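How do I stop a laminate countertop seam from swelling near the sink?
Asked in Kitchens and Baths, 20/05/2019

We moved into a house in Lelstead last December and the kitchen has a dark laminate counter in an L shape. The seam is maybe a foot from the sink. When we moved in it was flat. Now there is a ridge along the front half of the seam that I can feel with my fingertips, and the edge of the laminate has started to lift a little.

I wipe up water when I see it, but there are kids in the house and I don't see all of it. The counter store quoted me 854 dollars for a new piece on the short side only, and they can't promise the color will match. I would like to get a few more years out of this one. Is there a way to flatten the ridge, or do I just seal it and live with it? I have a tube of Nutex clear silicone in the garage if that is any use.

laurelhill_diy

You can't really flatten it. The core under laminate is usually particleboard, and once particleboard swells it stays swollen. What you can do is stop it from getting worse.

First, let it dry out. Keep water off the seam for at least a week and put a fan on it. Look inside the cabinet below too. If the underside of the counter is dark or soft near the seam, the water may be coming from the sink rim or the faucet base and running along the bottom. In my house it was the faucet, and I spent a whole month blaming the seam.
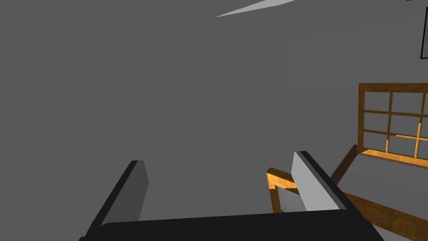

Once it is dry, lift the loose edge gently with a putty knife and scrape out any crumbs and old glue. Work a thin layer of wood glue under the laminate, put wax paper over it, then a flat board and something heavy. Leave it overnight. After that, run a line of painter's tape down each side of the seam, press clear silicone into the gap, wipe it with a damp finger and pull the tape right away. Your tube should be fine if it isn't too old - check the date on the bottom.

Don't sand the ridge. The colored layer is very thin and you will go through it before the ridge is gone.

pinecone77

Just replace it. I had a Godoy counter that did the same thing and I messed with it for two years before giving up. I paid around 600 for the whole kitchen from a discount place, and that was with me doing the tear-out.

mrs_teakettle

I agree with most of what pinecone77 wrote, but I would use seam filler where the two pieces meet and save the silicone for the sink rim and the backsplash. Silicone stays a bit rubbery and collects dirt on a flat surface. Tamden makes a filler in tubes and you can mix two colors to get close to what you have. Put it on in thin coats and give each one 30 minutes. Clean the seam with the solvent that goes with the filler first, and try the color on a scrap or on the underside of the overhang.

Also run a bead under the front edge of the counter above the dishwasher, if yours is near there. Steam gets into that raw edge every time the door is opened.

garage_shelf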